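Ich wollte eigentlich schon im April über das Schreibtischchaos schreiben, aber dann kam der Umzug dazwischen und danach hatte ich erst mal überhaupt keine Lust mehr auf irgendwas mit Möbeln, Kisten oder Papier. Jetzt also doch: Wie ich versuche, meine Familienfotos zu sortieren. Alle. Auch die aus der Zeit, als wir jeden Teller im Urlaub fünfmal geknipst haben, weil es ja nichts mehr kostete!

Angefangen hat es mit meiner Tante Gunvor Magnusson. Sie wird im Sommer achtzig und wünscht sich ein Album, so ein richtiges, mit dicken Seiten und Pergaminpapier dazwischen. Ich habe am Telefon fröhlich »klar, mache ich« gesagt und dann aufgelegt und in den Flurschrank geschaut. Drei Schuhkartons, eine Keksdose, zwei Umschläge vom Fotoladen in Getatov mit Negativen drin und eine Plastiktüte, in der alles lag, was in die Kartons nicht mehr passte. 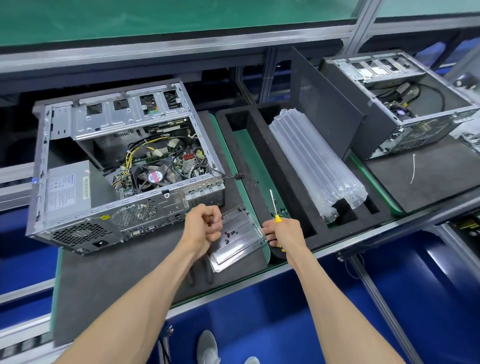 Die Papierbilder waren ehrlich gesagt noch der nette Teil. Man setzt sich hin, kocht Tee, legt Häufchen. Bei den digitalen Fotos wird es zäh, denn die lagen bei uns überall verstreut: auf CDs, auf zwei alten Handys, auf einer Speicherkarte ohne Beschriftung und eben auf Rechnern, die so aussehen wie der oben, großer Kasten, gelb-schwarzer Kabelstrang quer durch die Mitte, Lüfter mit rot-weißem Aufkleber. In so einer Kiste steckte bei uns die ganze Zeit von der Einschulung bis zum ersten Liebeskummer meiner Tochter. Wer noch so ein Ding im Keller hat, sollte bitte nachsehen, bevor der Sperrmüll kommt (ich spreche aus leidvoller Erfahrung, die Bilder von der Fähre nach Vainio sind für immer weg).

Zusammengekommen sind am Ende 2.000 Dateien, und davon dürfen 100 ins Album. Da sitzt man dann. Meine Freundin Sun-ja Sun hat mir geraten, beim ersten Durchgang nur auf Gesichter zu achten und alles ohne Menschen sofort wegzuklicken. Das ging erstaunlich flott, Sonnenuntergänge ade! Beim zweiten Durchgang habe ich nach Jahren sortiert, und da ging der Streit los, weil mein Onkel Valdis — Valdis Baranauskienė, er besteht in dieser Sache auf sein Mitspracherecht — jedes Bild anders datiert als ich. Das Foto mit dem grünen Zelt zum Beispiel. Er sagt, das war der Sommer am See. Ich sage, da hatte ich den Pony noch gar nicht.

Wir haben uns darauf geeinigt, dass im Album keine Jahreszahlen stehen, nur Orte. Damit kann er leben und ich auch.

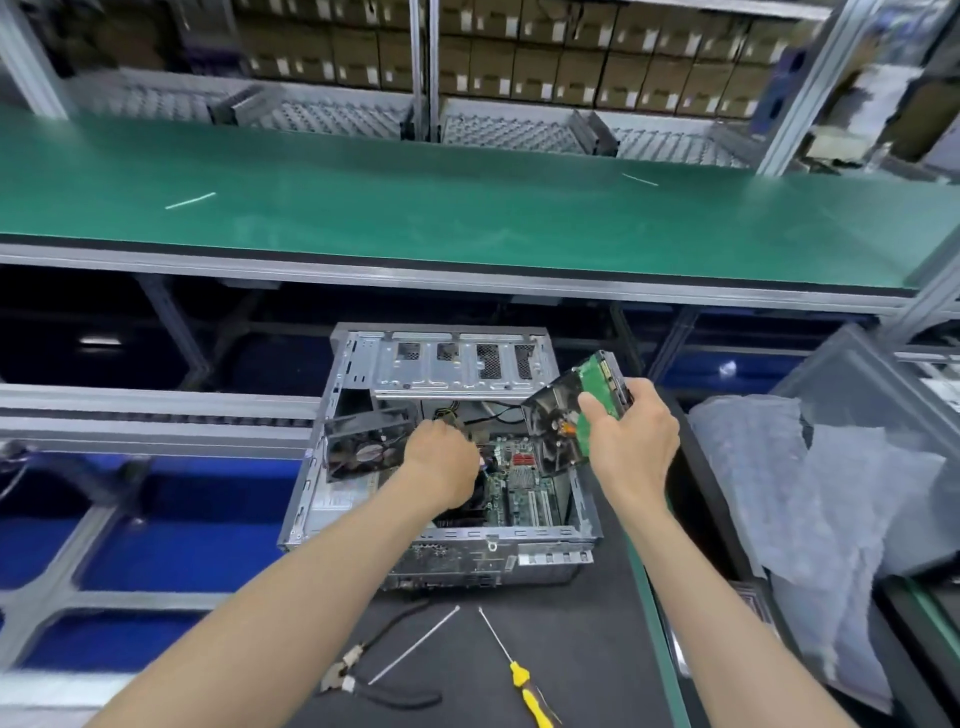 Mit den Ordnern mache ich es jetzt so: ein Ordner pro Ort, darin die Bilder mit Namen der Leute im Dateinamen. Also »Konmont_Gunvor_Hund« oder »Getatov_alle_Regen«. Profis schlagen jetzt wahrscheinlich die Hände über dem Kopf zusammen, aber ich finde damit alles wieder, und zwar sofort. Vorher hieß die Hälfte bei mir »neu«, »neu2« und »wirklich neu«.

Das Einscannen der Papierbilder dauert leider ewig. Ich schaffe 15 am Abend, dann tut mir der Nacken weh und ich fange an, Fusseln auf der Glasscheibe zu sehen, wo gar keine sind. Die ganz kleinen mit dem gezackten Rand scanne ich größer ein als den Rest, das macht beim Drucken wirklich was aus. Und bitte immer die Rückseite mit einlesen! Auf einem Bild von meiner Großmutter steht hinten in ihrer spitzen Schrift: »Kuchen misslungen, Wetter gut.« Das kommt auf jeden Fall mit rein.

Jetzt fehlt mir noch der Einband. Gunvor will Leinen, am liebsten dunkelblau, und ich schwanke noch, ob vorne das Haus drauf soll oder lieber gar nichts. Falls jemand von euch schon mal ein Album mit Pergaminseiten selbst gebunden hat, schreibt mir bitte, welchen Kleber ihr genommen habt. Meiner wellt.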